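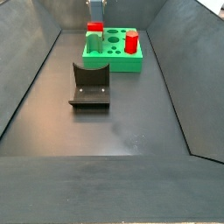
Figure 6. Gripper over the red block, with the black fixture standing in front of the green block.

Section 3. Preparing the bin for a practice run

Please read this section completely before you switch on the arm. It is written for students of the Tistero robot club who already passed the safety talk, and for the two or three new members who join us each April. If you have not passed the safety talk, ask Bjarke Bundgaard for a place, and do not operate the arm before that.

You will need:
The bin
The green block
The red cylinder and the red rectangular block
The black L-shaped fixture, with its two screws
A screwdriver from the Lineck case
The club laptop with the Jedine program, and its charger

3.1 Placing the parts

1. Check that the arm is in the parked position and that the stop button is pressed down. The lamp on the button must be off.

2. Wipe the floor of the bin with a dry cloth. Do not use a spray cleaner. Last year a liquid went under a wall and we had to take the whole bin apart.

3. Put the green block on the floor, nearer to the back wall than to the front ledge. The cradle must be on the left when you stand at the ledge, and its hollow side must look toward you.

4. Turn both screws in the base plate of the black fixture with your fingers. If one of them moves, tighten it now. These screws hold the upright plate, and a loose plate gives a different result on each run.

5. Stand the black fixture in front of the green block and slightly to the left. The base plate goes toward you and the curved plate goes toward the green block. Leave the right part of the floor free.

6. Put the red cylinder upright in its socket on the right side of the green block. Press it gently until it stops. Do not hit it.

7. Lay the red rectangular block at the back left corner of the green block, behind the cradle, with its long side forward. Compare with Figure 6.

Note: The green block has holes of several sizes. For this exercise only the socket of the cylinder is used. The two larger holes in the middle and the small round holes stay empty. They belong to the exercises in Section 5.

Caution: Keep your hands outside the bin from the moment when the stop button is released. If a part falls over, press the button first and reach for the part second. This rule is also for team leaders.

3.2 Moving to the start position

1. Release the stop button by turning it to the right. Wait until the lamp is green.

2. In Jedine, open the file with the name of your team. Please do not open the file of another team, even for looking, as the program saves the changes when it is closed.

3. Set the speed to 3. The higher settings are for the competition table and Troels Kvaran must be present when you use them.

4. Choose "Above block". The gripper goes over the bin and comes down near the back wall.

5. Look from the side, with your head outside the rim. The lower tip of the gripper should be close to the red rectangular block and must not press on it. If it is pressing, choose "Up" one time and look again.

6. Write the height value in the team notebook. On our arm the value is normally 320. If you get less than 300, stop and go back to step 3 of part 3.1, the green block is probably standing on something.

7. Press "Save start". Do not start the exercise yet. Another person of your team has to check the position and sign in the notebook.

3.3 If the position is wrong

The gripper is too far to the left or right. Do not push the arm by hand. Park it, move the green block and repeat part 3.2 from the beginning.

The cylinder leans. Take it out and look into the socket. Small pieces of dust from the sanding can stay there, and a soft brush removes them.

The program shows "No contact" before you did anything. The cable at the wrist is loose in most cases. Press the stop button, push in the plug and start Jedine again.

The arm makes a grinding sound. Press the stop button and leave it pressed. Write to Cleiton Mendonça and put the paper sign on the table so that the next team can see it.

3.4 After the run

1. Park the arm and press the stop button.

2. Put the red parts into the Fallahi box. The green block and the black fixture can stay in the bin if another team comes on the same day.

3. Connect the laptop to the charger.

Changes to this section are made by Steinar Lykkegaard and Bram Leemans. Last change: 31 December 2020. Old paper copies should be thrown away, the height value in them is from the previous gripper.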